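4.2 Do shorter waits mean better care?

Figure 3. Instrument in use at the Stallorine site. 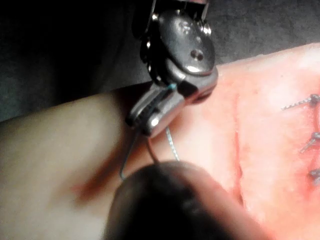 Lorraine Tamihana objected to an early draft of this section that a patient who waits less is better off by definition, and that asking for more proof is pedantry. We take the point about comfort. We do not think it settles the matter of outcomes.

The claim that the Duslow scheduling rules improved care rests on 455 patients at two hospitals, Jorkum and Stallorine. Median time from referral to surgery fell by 16 days. What the original report leaves out is who dropped off the list. Patients sent back to their family doctor were removed from the count, and their clock restarted if they were referred again. A list can be made shorter this way without a single extra operation.

The follow-up is also thin. Readmissions were tracked for eight weeks, and only at the hospital where the surgery took place. Anyone who went elsewhere with a problem was recorded as well. Tolentino, with about 2,000 referrals and no change in its rules, saw its waits fall over the same period, which makes us doubt that the rules did much of the work. The August dip in referrals, visible at all three sites, may explain part of the drop (see Section 4.3).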